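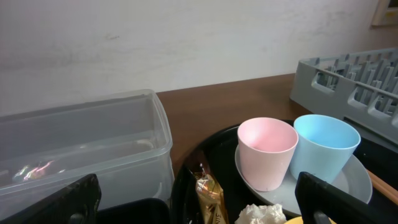
飼い鳥の換羽

換羽(かんう)は、鳥類が古い羽毛を落とし、新しい羽毛に生え替わらせる生理現象である。飼育者のあいだでは「トヤ」とも呼ばれる。羽毛は爪や毛と同じくケラチンを主成分とし、伸びきったあとは血流が止まって自ら修復することができない。摩耗や紫外線で傷んだ羽を定期的に交換する必要があり、飼育下の鳥でも野生の鳥と同様に換羽が起こる。本項では主にセキセイインコ、オカメインコ、ブンチョウなど小型から中型の飼い鳥について述べる。

仕組み

羽毛は皮膚にある羽包から生える。換羽期になると羽包の細胞が増殖して新しい羽を作り始め、古い羽は押し出されるようにして抜け落ちる。進行には甲状腺ホルモンが関わるとされ、日長、気温、栄養状態、繁殖の有無などが開始時期に影響する。

伸び始めの羽は羽鞘(うしょう)と呼ばれる鞘に包まれており、外見から筆毛、あるいはツクツクなどと呼ばれる。筆毛の内部には血管が通っていて、この段階で折れると出血することがある。羽が成長すると血管は後退し、鞘は乾いて白い粉状に崩れ、中の羽弁が開く。

翼の風切羽と尾羽は、多くの種で左右対称に少しずつ抜ける。一度に抜けて飛べなくなることを避けるためと考えられている。一方、カモ類のように風切羽を一斉に落とし、一時的に飛べなくなるものもあるが、一般的な飼い鳥ではこの型はみられない。

時期と期間

雛は巣立ちのころに幼羽を備えており、その後最初の換羽(雛換羽)を経て成鳥に近い羽色となる。セキセイインコでは額の縞模様が後退し、ブンチョウでは灰褐色の幼羽が成鳥の羽色に替わる。雛換羽の前後は体調を崩しやすく、飼育書の多くが保温と体重測定を勧めている。 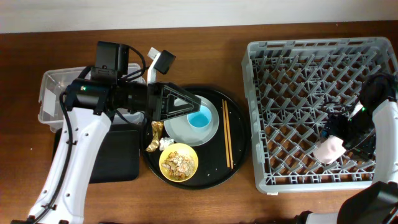
成鳥の換羽は年に一度から二度で、繁殖期のあとに起こることが多い。ただし室内飼育では照明や暖房によって季節の変化が弱まるため、時期がずれたり、少量の羽が長期間にわたって抜け続けたりする例がある。インコ・オウム類では、はっきりした換羽期を示さず年間を通じて徐々に生え替わる個体も珍しくない。期間は種と個体によって異なり、数週間で終わるものから数か月続くものまである。

飼育者の記録

地域の愛好団体による記録もある。スカーントン(Skurnton)の飼い鳥愛好会キキス(Kikis)は、会員から寄せられた換羽日誌1,923件をまとめた冊子を2023年11月1日に発行した。編者のテンモリ・ウォリアー(Thenmozhi Warrier)は序文で、同じ家で飼われている同種の鳥でも開始時期がそろわない例が多いと記している。日誌の様式は飼育者の自己申告によるもので、温度や照明時間の測定方法は統一されていない。

冊子では、10月に換羽が始まったとする日誌が独立した章に収められている。同章の対象はすべて屋内飼育の個体で、夜間に居間の照明を受けていたかどうかを記入する欄が設けられている。 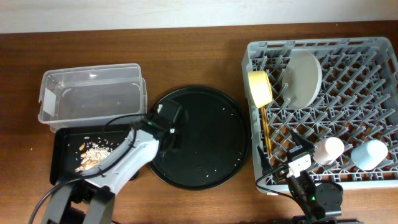

換羽期の体調と行動

換羽は多くのエネルギーとたんぱく質を必要とする。換羽期の鳥では、次のような変化がみられることがある。

活動量が減り、眠っている時間が長くなる。
さえずりやおしゃべりが少なくなる。
羽づくろいの頻度が増え、頭部を止まり木やケージの網にこすりつける。
触られることを嫌がる、かみつくなど、気が荒くなる。
食べる量が変わる。

頭部や首は自分のくちばしが届かないため、筆毛の鞘が残りやすい。つがいや仲のよい同居の鳥がいる場合は互いに羽づくろいをして鞘を取り除く。単独飼育で人に慣れた鳥では、開きかけた鞘を飼育者が指先でほぐすこともあるが、血管の通っている根元に触れると痛がる。

食餌

羽毛の大部分はたんぱく質でできているため、換羽期には質のよいたんぱく質を十分に与える必要がある。とくにメチオニン、シスチンなどの含硫アミノ酸はケラチンの合成に欠かせない。混合シードを主食とする鳥では、アミノ酸、ビタミンA、カルシウム、ヨウ素が不足しやすい。ヨウ素の欠乏はセキセイインコなどで甲状腺腫の原因となる。

総合栄養食であるペレットを主食としている場合、通常は栄養剤の追加を必要としない。シード食の場合は、青菜、ボレー粉またはカトルボーン、鳥用のビタミン剤などで補う。ヒマワリの種や麻の実は嗜好性が高いが脂肪分も多く、常時与えると肥満や肝臓への負担につながる。

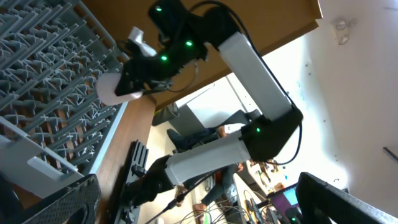
卵黄をアワにまぶした「アワ玉」は、日本で古くから換羽期や育雛期に用いられてきた補助食である。発情を促すことがあり、産卵を抑えたい雌には量を控える。食餌の内容を大きく変えるときは、鳥が新しい餌を食べているかどうかを糞の量と体重で確認する。皮つきシードの場合、餌入れに残った殻が中身のある餌に見えることがあるので、殻を吹き飛ばして残量を確かめる。

環境の管理

羽毛の一部が抜けた状態では体温の保持が難しくなる。気温の下がる季節に換羽が重なるときは、ケージの一角に保温器具を置き、鳥が自分で暖かい場所と涼しい場所を選べるようにする。空気の乾燥は筆毛の鞘の開きを悪くすることがあり、湿度60パーセントを目安とする飼育書がある。

水浴びは鞘や羽くずを落とす助けになるが、好まない鳥に強いる必要はない。水は常温とする。湯を使うと羽の油脂分が失われ、防水性が落ちる。

照明は毎日同じ時刻に消し、暗く静かな時間を確保する。ケージの移動、同居鳥の追加、長時間の外出といった負担の大きい出来事は、換羽が落ち着くまで延期することが望ましい。オカメインコは夜間に驚いて暴れる「オカメパニック」を起こしやすく、伸びかけの風切羽を折って出血する事故が知られている。

異常との区別

正常な換羽では、抜けた場所に筆毛が生え、広い範囲の皮膚が露出することは少ない。地肌がはっきり見える、羽軸が途中でくびれる、新しい羽がねじれる、左右で著しく差があるといった場合には、病気や行動上の問題が疑われる。

主なものに、サーコウイルスによるオウム類嘴羽病(PBFD)、ポリオーマウイルス感染症、外部寄生虫、甲状腺の機能低下、毛引き症がある。毛引き症では、くちばしの届かない頭部の羽が残り、胸や脚、翼の内側の羽が失われることが多い。羽の色の変化も手がかりとなり、緑色の羽に黄色が混じるなどの変化は、肝臓の疾患や栄養の偏りに伴ってみられることがある。

筆毛が折れて出血した場合は、清潔なガーゼで圧迫して止血する。出血が止まらないときや、食欲の低下、膨羽(羽を膨らませてじっとしている状態)、体重の減少を伴うときは、鳥を診療できる動物病院の受診が必要である。小型の鳥は体に蓄えられるエネルギーが少なく、一日の絶食でも危険な状態になりうる。

関連項目

羽毛
水浴び(鳥類)
毛引き症
オウム類嘴羽病
ペレット(鳥用飼料)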